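3.2. Preparación y cuidado diario de la célula

La célula bimanual que usamos en todo este trabajo, y que en el laboratorio llamamos Clanon por el nombre del proyecto que la financió, se montó en la nave de Nurnwood en el mes de abril, y desde entonces ha pasado por bastantes manos. Nos parece justo dedicarle unas páginas a su mantenimiento, porque al leer trabajos parecidos al nuestro echamos muchas veces de menos precisamente eso: cómo se deja la mesa por la mañana, qué se revisa y quién decide que la máquina está lista para trabajar.

La jornada empieza siempre con los brazos en su postura de reposo, elevados a ambos lados de la mesa y con las pinzas enfrentadas. Desde ahí se comprueba la apertura de los dedos, se repasa el recorrido de los cables con la mano – despacio, sin tirar de ellos – y se lanza la rutina de calibración, que recorre 16 posiciones y tarda aproximadamente 12 minutos. Si el error medio supera los 2 milímetros, la sesión no se abre y se vuelve a empezar. La superficie de trabajo se limpia antes de colocar los objetos, y en esto hemos acabado siendo bastante maniáticos, pues los restos de grasa cambian el rozamiento y, con él, la manera en que se desliza una pieza empujada por la pinza. La figura 4 muestra los dos brazos sobre la mesa, con un cuenco rojo y un pulverizador de limpiador multiusos. El acabado brillante de la madera devuelve un reflejo ancho del cuenco, y conviene tenerlo en cuenta al ajustar la segmentación por color.
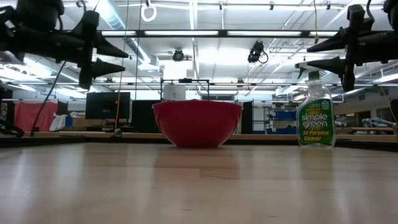

Figura 4. Superficie de trabajo de la célula Clanon, con las pinzas a ambos lados.

Desde Kerslake nos hicieron llegar, al leer el primer borrador, que con una calibración diaria bastaba para el primer turno, pero que en su experiencia la deriva aparecía por la tarde, con los motores ya calientes, y que ellos no se fiarían de una sola comprobación por jornada.

Les agradecemos mucho la observación, que nos llevó a añadir una segunda calibración, más breve, después de cada 40 episodios. El cambio alargó un poco las sesiones y al principio costó acostumbrarse – todo hay que decirlo –, pero lo hemos mantenido en los experimentos de la sección 4. Las holguras de los dedos se siguen revisando una vez por semana, con la alimentación cortada, y cualquier ajuste queda apuntado en el cuaderno de la célula junto con la versión de los parámetros de Wavcombe, nuestro programa de control, que estaba cargada en ese momento.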